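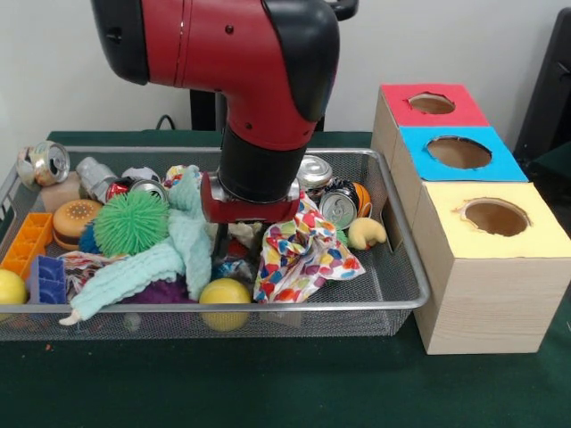 Reviews, Robots

I have had the Brekmont sorting kit from Skjelbred on my bench since September, and a few people have asked whether it is worth the money. This is what I know so far.

The kit is the software and the sorting program. You supply the arm. Skjelbred sells it in two versions, and I bought the smaller one. It cost me 2,702 with shipping to Arodthorpe. The larger one is 3,056 and adds a second camera license and a longer support period. I didn't need either.

Setup took an evening. The installer found the arm on the first try, but the calibration page is badly written and I had to run it twice before the reach was right. If your table has a cloth on it like mine, do the height step after the cloth goes on. I did it before, and every pick came in a little low until I redid it.

For testing I use a wire mesh basket and three wood-grain boxes with holes in their tops, one red, one blue, one yellow. The rule I set is simple. Cans go to one box, soft things to another, hard toys to the last. The basket gets filled to the top with whatever is in the house: crushed cans, towels, a rubber duck, a toy hamburger, an ice cube tray, a couple of yellow balls. I don't arrange anything.

I logged 100 picks over two evenings. Cans are its best category. It goes for the crushed ones as readily as the ones that still have some shape, and I had expected trouble with the shiny sides. The balls are fine too, as long as they are near the top of the pile.

Cloth is where it slows down. A towel draped over other things gets grabbed in the middle and often brings a small toy up with it. The program is supposed to notice this and put both back. Sometimes it does. More often it carries the whole bundle to the box and leaves half of it hanging out of the hole. The white cloth with the hearts on it was the worst for this, I think due to the busy print, but I haven't tested that properly.

Small items under fabric get left until last. You can change the pick order in the settings, though the option is buried under Advanced and the name for it (Layer Bias) doesn't tell you much.

Support has been decent. I wrote in with the towel problem and got a reply the next morning with a settings file that helped some. They also said a cloth update is planned but gave no month.

I looked at the Prilludden package before buying. It has a nicer screen layout and costs less, but it wants every item scanned in ahead of time, and I wasn't going to do that for a basket of junk.

I'm keeping the Brekmont. If most of what you sort is towels and clothing, I would wait for the update. I'll post again once I've tried it with a deeper basket.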